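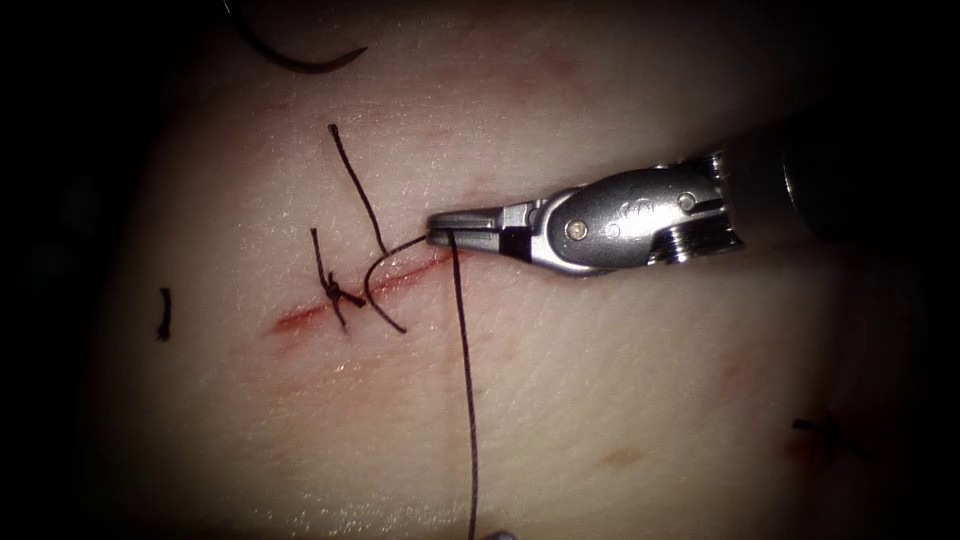

Ratgeber > Energie > Balkonkraftwerke > Testberichte

Balkonspeicher Rikwood im Alltag: ein Erfahrungsbericht nach einem halben Jahr

Seit Dezember steht auf meinem Balkon der Speicher von Rikwood, und ich habe versprochen, dass ich darüber schreibe, wenn ich den Winter und den Frühling damit erlebt habe. Deutsch ist nicht meine Muttersprache, ich bitte also um Geduld bei manchem Satz. Die Zahlen habe ich dafür zweimal geprüft.

Zuerst die Ausgangslage. Ich wohne zur Miete im dritten Stock, der Balkon geht nach Südwesten. Zwei Module von Cletik hängen schon länger am Geländer, dazu ein Wechselrichter von derselben Firma. Ohne Speicher ging mittags ein Teil des Stroms ins Netz, und dafür bekomme ich nichts. Abends, wenn ich koche und die Waschmaschine läuft, musste ich wieder kaufen. Das hat mich geärgert, nicht nur wegen des Geldes. Wenn man schon Strom aus der Sonne macht, möchte man ihn auch selber benutzen.

Bezahlt habe ich für den Speicher 1059 Euro, mit Kabeln und Messgerät für den Zählerkasten. Die Lieferung kam bis an die Haustür, weiter nicht. Das Gerät ist schwer, und ich habe es mit einem Nachbarn die Treppe hinaufgetragen. Wer keinen Aufzug hat, sollte das vorher bedenken.

Aufbau

Der Aufbau selbst ist einfach. Die Module kommen in die Eingänge am Speicher, der Speicher an den Wechselrichter, und danach sucht die App das Messgerät. Dieser letzte Schritt hat bei mir einen ganzen Abend gedauert. Die Anleitung ist offensichtlich übersetzt, und an einer Stelle wird "Netz" für das Stromnetz und im selben Absatz auch für das WLAN gebraucht. Ich habe den falschen Knopf lange gedrückt und alles zurückgesetzt. Beim zweiten Versuch ging es. Das Messgerät im Zählerkasten hat ein Elektriker eingebaut, das würde ich auch jedem anderen empfehlen.

Betrieb

Im Dezember und Januar hat der Speicher fast nichts zu tun gehabt. An vielen Tagen wurde er nicht einmal zur Hälfte voll, und bei Frost nimmt er keine Ladung an, bis die eingebaute Heizung ihn etwas erwärmt hat. Diese Heizung braucht selber Strom. Die App zeigt den Verbrauch leider nicht getrennt an, man sieht nur, dass am Abend weniger da ist als erwartet.

Ab März wurde es viel besser. Im April habe ich 41 Kilowattstunden aus dem Speicher entnommen, im Mai waren es 57. Für meinen kleinen Haushalt ist das ein deutlicher Teil vom Verbrauch. Nachts laufen Kühlschrank und Router jetzt meistens ohne Strom aus dem Netz. Ich habe die Abgabe in der Nacht auf 200 Watt begrenzt - so reicht der Vorrat oft bis zum Morgen.

Die Regelung ist ordentlich, aber nicht schnell. Wenn ich den Wasserkocher einschalte, vergehen einige Sekunden, bis der Speicher reagiert, und beim Ausschalten gibt er noch kurz zu viel ab. Über den Monat macht das wenig aus.

Der Lüfter ist leise. Im Schlafzimmer, das neben dem Balkon liegt, höre ich ihn bei gekipptem Fenster nur an warmen Nachmittagen.

Was mir nicht gefällt

Die App verlangt ein Konto und eine Verbindung zum Server. Einmal, an einem Montag, war der Server den ganzen Vormittag nicht erreichbar. Der Speicher hat weitergearbeitet, aber ich konnte nichts einstellen. Eine lokale Bedienung am Gerät gibt es nicht, nur vier Lämpchen für den Ladestand. Auf meine Frage dazu hat der Kundendienst freundlich geantwortet, jedoch mit einem Text, der zu einer anderen Frage gehörte.

Zum Vergleich hatte ich auch das Gerät von Diltis angeschaut. Es ist flacher und lässt sich lokal steuern, hat aber nach Datenblatt keine Heizung, und der Platz auf meinem Balkon ist im Winter sehr kalt. Deshalb ist es Rikwood geworden.

Lohnt es sich?

Mit meinem Tarif spare ich im Jahr einen Betrag, der den Kaufpreis erst nach vielen Jahren zurückbringt. Wer tagsüber zu Hause arbeitet und den Strom gleich verbraucht, braucht den Speicher wahrscheinlich nicht. Wer wie ich erst am Abend heimkommt, hat mehr davon. Ich würde ihn wieder kaufen, am liebsten im Frühling und nicht kurz vor Weihnachten. Vier von fünf Punkten, einen ziehe ich für die App und die Anleitung ab.

Abgelegt unter: Solarstrom, Stromspeicher, Mieter & Energiewende, Leserberichte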